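4.2 What gets left on the stairs

I came to the staircase late in the study, and I'll admit I nearly left it out. The original plan was to look at desks. Effie Semple and I had spent most of April reading everything we could find on desk clutter (there is a lot of it!) and I had a neat set of questions all ready about drawers and mugs and who owns which plant. Then I started visiting, and people kept steering me away from their desks to tell me about the stairs.

It makes sense once you've worked in one of these places. The offices at Kiven are on two levels, with the kitchen and the post shelf downstairs and most of the desks up on the mezzanine. Anything that belongs upstairs but arrives downstairs has to be carried, and so does anything going the other way. Anyone who grew up in a house with stairs will know the habit I mean. You put the thing on a step, and the next person going up takes it. Or they don't.

I asked everyone I interviewed whether they did this at work. Amanuel Kahsay said yes straight away and then looked a bit guilty about it. He told me he'd stopped leaving things on the bottom step, as they only got kicked, and had moved on to the third or fourth, "where it looks like I meant it". Þórey Þórarinsdóttir said she never left anything on the stairs herself but that she carried other people's things up all the time, mostly to stop herself thinking about them. I liked that answer very much and have come back to it in Section 5.

So we began keeping a stair diary. The rules were simple. Whoever was on the rota looked at the staircase when they passed it, wrote down anything lying on a step, and noted which level they thought it was meant for. They weren't to move it or ask whose it was. Over the whole study we ended up with 3235 entries across all the sites, of which 122 were for objects that no one we spoke to could put a name to. I had expected far fewer of those. Struan McIver, who coded the diaries with me, had expected far more, so one of us was always going to be surprised.

The railing matters more than I'd thought, too. At Bravitz the stairs are boxed in, with a solid wall on both sides, and things stayed there for ages — you couldn't see them unless you were already climbing. At Kiven the sides are open and the steps can be seen between the bars from up on the landing. Several people told me they'd noticed something on a step while standing upstairs waiting for a call to finish, and that this bothered them much more than passing it on foot. Skarphéðinn Ásgeirsdóttir called it "being looked at by a sock" (it wasn't a sock, as far as I know, but the phrase has stuck in our team).

I should say something about colour here, as one of the reviewers of an earlier draft asked. We didn't set out to record it. But when I went back through the diaries, people had written it down anyway, and quite often it was the only thing they'd written. "Small, blue, halfway." "Red thing again." In a place where the walls and ceiling are white and the treads are white as well, I suppose a bit of colour is what you notice first, and what the thing is comes second. Figure 3 is a good case.

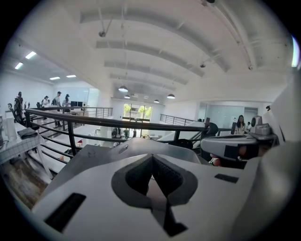 Figure 3. The staircase at Kiven, looking past the mezzanine railing. A small red-and-white object lies on one of the lower steps, near the middle of the flight.

I can't tell what the object in Figure 3 is, and I've stopped trying. What interests me is how easily it catches the eye across all that white, from a whole level up. When I showed the picture to Amanuel he found it at once and said, "Well, someone's got to get that." He had no idea what it was either.

The table at the far left is worth a word as well. It's a white one, with a top covered in small squares like tiles, and it sits up on the mezzanine side. In the interviews people described the table and the stairs as two halves of one arrangement. If you carried something up and didn't know whose it was, you put it on the table, and then it was dealt with as far as you were concerned. Þórey's word for this was "delivered". Effie thinks the table only moves the problem up a floor, and she may be right, but I'd argue that moving it up a floor is most of what people wanted. We didn't keep a diary for the table, which I regret, and I'd do it differently another time.

Pollock has no stairs at all, so I've used it for comparison in the next section, where the window sills seem to do much the same job.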